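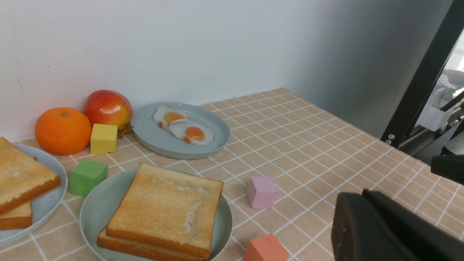

Toast, eggs and a few blocks on the tiled table, gripper at right.

Buy the table first

Opinion, by Valbona Leka
8 September 2025

Budget season again, and the Pledanley request sheet landed in my inbox with one line on it. One. "Second arm." No table, no lights, no plates, no spare fingers. I signed off on a sheet like that in March and I'm not doing it twice.

My argument, quickly. Small teams spend on the arm and starve everything the arm touches. Then they wonder why the thing sits idle.

Look at what a work setup takes. Plates in different sizes. Toast, fried eggs, fruit, colored cubes. A surface that stays put. A post to bolt stuff to. None of it looks like capital equipment so none of it gets a line, and it ends up on somebody's personal card. Kalliopi Pavlović bought most of our kitchen props herself in the spring and waited 62 days to be paid back. That's a planning failure. Mine, mostly.

The numbers from our last round: 2,790 for everything that wasn't the arm. Tabletop, frame, mounts, cables, crockery, fingers. I had budgeted zero. The money came out of travel, and two people missed a workshop they had been promised.

Fingers especially. They wear. They get knocked on a plate rim, the tip goes, and if the spare is 8 weeks away you have a very expensive coat stand. Briment quoted us a decent price on the arm and a silly one on the fingers, and I only read the first page. Read the second page. Ask what a set costs, how long it takes to ship, whether you can make your own without killing the warranty. Get it in writing, before the order and not after.

People will say props are trivial, buy as you go. I used to say it. But a pale plate on pale tile is a different job from a dark plate on a dark bench, and a slice of bread on top of another slice is a different job from a cube standing by itself. If you want to test those things you have to pick them, order them, keep duplicates and label the boxes. Somebody's afternoon. Somebodys week, more like. Put the hours in the plan.

Same with the table. We argued for ages about tile. The grout lines bother some people (Kalliopi likes them, says real kitchens have grout) and a plain top was cheaper. Fine argument to have. Have it in the planning meeting, though, with a price next to each option, not when the crate is already in the hallway.

The other objection is that funders like big items. True, sort of. Gukeo's form has a box for equipment and a sad little box for "consumables" with a cap on it. So write the station up as one item. Arm, frame, surface, fingers, three years of props. Ristić did this for their bench and it went thruogh with no questions at all.

What I want on next year's sheet: 3 sets of fingers per arm, duplicates of every prop, the table priced to the last bracket, and a named person with paid hours to look after it all. Then the arm. If the total is too high, buy a smaller arm or wait a year.

Pledanley's sheet is going back with comments tonight. Second arm is crossed out for now. The plates can stay.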